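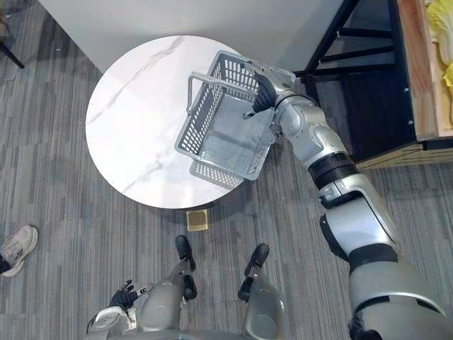

## Basket task, session check (Mellusdale grocery set)

Filled in by Vija Sproģis, November. Second reader Jinfeng Shao, who has added remarks where he couldn't stop himself.

Scope: one-arm handling of a shopping basket at a round table, right hand only. We are testing whether the policy trained with the wrist view holds up better than the one trained on the head view alone. The checklist is older than the question, so some items fit badly.

### A. Before power

- [x] E-stop within reach of the operator, and pressed once to prove it. *Gilles pressed it twice. Fine.*
- [x] Closed shoes on everyone within arm's length.
- [x] Table doesn't rock. *Single pedestal, marble-look top. It rocks if you lean on it, so don't lean on it. JS: define lean.*
- [x] Carpet tiles flat near the feet.
- [ ] Shelf rack anchored. *Not anchored. Reported in the last three checks. Arm speed stays at the reduced setting until someone owns a drill.*
- [x] Produce crate seated on the rack. Cabbages inspected for fitness. *This item was added by Peiyu Meng after an incident with an earlier cabbage.*

### B. Hands and covers

- [x] Hand covering free of tears, no fabric caught between fingers.
- [x] Finger pads wiped. Residue from the previous task counts as a fail, even if it is only soy sauce.
- [x] Left hand parked low and open for the full run.
- [x] Wrist camera lens clean, mount tight.
- [ ] Pads replaced at 2000 grasps. *Counter was reset by a software update. We are calling it "probably under." JS: I am not calling it that.*
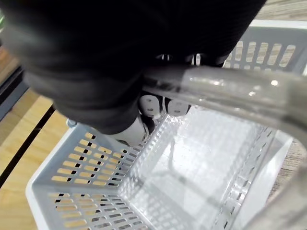
The clear handle remains the reason for section C. The depth estimate takes one look at transparent plastic and reports whatever is behind it, with great confidence. Shufen Xiong's fix was to stop asking for depth near the hand and let the policy work from the plain wrist picture, and so far I have no complaint, which bothers me.

### C. Grasp and lift

- [x] Basket empty. Loaded trials need a separate sheet (Culer form, if you can find it).
- [x] Fingers make contact with the rim or the handle. Either is allowed. Note which in the log.
- [x] Force limit set at 47 percent. *The old sheet said "gentle."*
- [x] No person reaches in to help during a trial. *One warning issued. He knows.*
- [x] Basket must clear the tabletop before any sideways motion.
- [ ] Release confirmed by hand opening as well as by the success flag. *The flag fired early several times. Those trials were rescored from video.*

### D. Placement

- [x] Basket upright on the marble at the end of the trial.
- [ ] Base fully on the tabletop. *See comment.*

Comment on D: the protocol Intarasuk sent us says "on the table" and leaves it there. A basket with its front end poking over the edge is on the table in the way my nephew's homework is on the table.
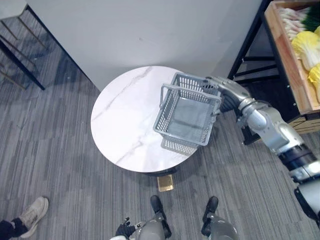

We settled on this: a small overhang passes if the basket stays put for ten seconds after release, and gets a mark in the margin so it can be pulled out later. Jinfeng wanted a ruler. He may have one next time.

### E. Result as it stands

Of 283 scored trials with the wrist view, 177 met the strict reading of D, with no overhang at all. The loose reading looks much better and will certainly be the one in the Mavell slides. Please put both in. The head-only policy still has a batch to run, and until it does I would like people to stop saying "outperforms" in the hallway.

### F. Open before next session

1. Anchor the rack.
2. Restore the grasp counter or replace the pads and start from zero.
3. Fix the early success flag (Shufen).
4. Rewrite D so that two people can read it and tick the same box.
5. New cabbages.

Signed off for reduced speed only. VS

*JS: Agreed, except item 5, which can wait until they smell.*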